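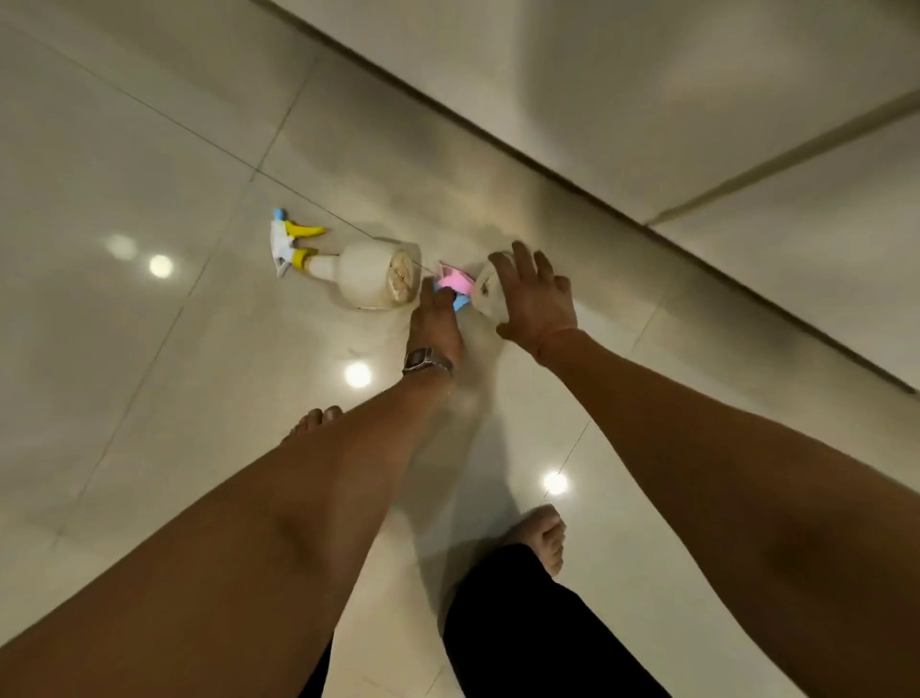 Spray-and-wipe cleaning

Spray-and-wipe is the everyday way of cleaning a hard surface with a trigger bottle in one hand and a cloth in the other. I've kept this entry going on the Wuvville household wiki since April, and I still fuss with it more than I should!

Equipment

A trigger bottle, a sponge and a soft cloth will get you through most rooms. I like a see-through bottle (you can tell when it's running low). My old Stenell holds 662 ml and has lasted me 19 refills so far - not bad for a cheap one.

Desks and tabletops

Glossy wood is where people get nervous, me included. Use a fine mist, keep the cloth right there with it, and rub along the grain if you can. Go easy near a monitor stand, where liquid likes to creep under the foot and sit. I spray away from the screen, always.
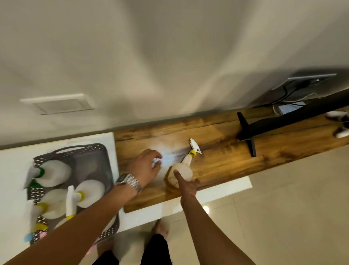 Halina Rutkowska disagrees with me on the mist and says she only ever sprays the cloth, never the wood, and that her varnish has stayed clear for 9 years that way. Fair enough! I've put her method down as the one for waxed or oiled tops, where I'd do the same.

Tiles

Glossy floor tiles show every streak, so I do a small patch at a time and buff it with a second cloth.

See also: Dusting, Sponges, Refilling trigger bottles

Last edited 13 Aug 2025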